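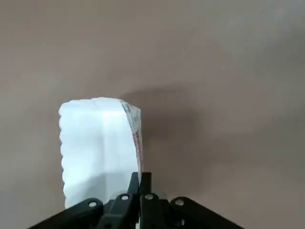 How to buy a dress online from a small boutique and have it actually fit

Quick one today, heaps of people have been asking. I buy most of my clothes from little independent shops that don't have a store near me, and I used to send half of it back. Now it's maybe one order in ten. My steps, in order.

Step 1 – Measure yourself first

Soft tape, underwear on, no jumper. Bust, waist, hips. Write it in centimetres and keep it in your phone. Mine say 100 at the bust and 110 at the hip, so I'm two different sizes in most shops. Very normal. Don't pull the tape tight, you should get a finger under it.

Step 2 – Measure a dress you already love

Lay it flat, do it up, measure armpit to armpit and double it. Then shoulder to hem. My best one is an old linen Tendik, washed a hundred times, still the one I compare everything to. Length matters more than you'd think if you're tall.

Step 3 – Find the size chart and check what it's measuring

Some charts are body measurements, some are the garment laid flat. Big difference. Shetty puts both on the page, bless them. Prarer only gives body, and their cotton has no stretch at all, so go up if you're in between. If there's no chart, email and ask for the flat measurements. Small shops nearly always write back, usually the same day if you get in before lunch.

Step 4 – Read the fabric line

Anything with 3 per cent elastane or more will forgive you a bit. Pure linen and pure cotton won't. Viscose can shrink, so if the hem is borderline on the chart it'll be to short after a wash. Check the colour in the customer photos too, not just the styled ones.

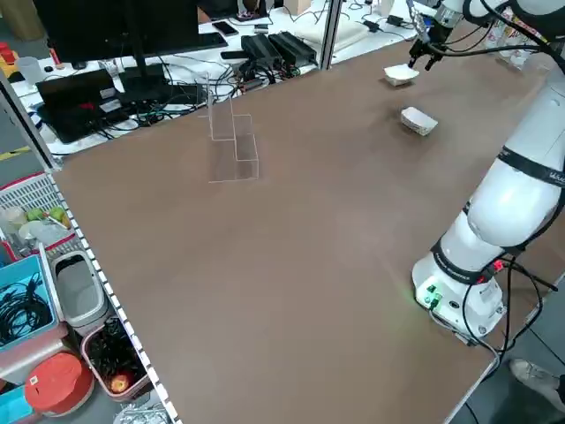 Step 5 – Returns, before you pay

Who pays the postage back? Refund or store credit? How many days? Sale items are often final. I got stuck with a Grumier wrap dress that came to $213 with shipping, credit only, and they had nothing else I wanted until November. Still annoyed. Screenshot the policy when you order.

Step 6 – Try it on properly

Clean skin, no makeup, tags on. Sit down in it. Lift your arms. Walk up some stairs. If it rides up or pulls across the back now it'll do it all day at work. Keep the bag it came in untill you've decided – most places want it back in the original packaging.

Step 7 – Tell the shop

If it fits, leave a review with your height and usual size. Takes a minute and the next person will love you for it. If it doesn't fit, say where. Too snug in the arms, too long in the body, whatever. I've had a shop fix their chart after I wrote in.

Shoes next time, different headache. Pop your favourite boutiques in the comments, especially anyone doing decent pockets.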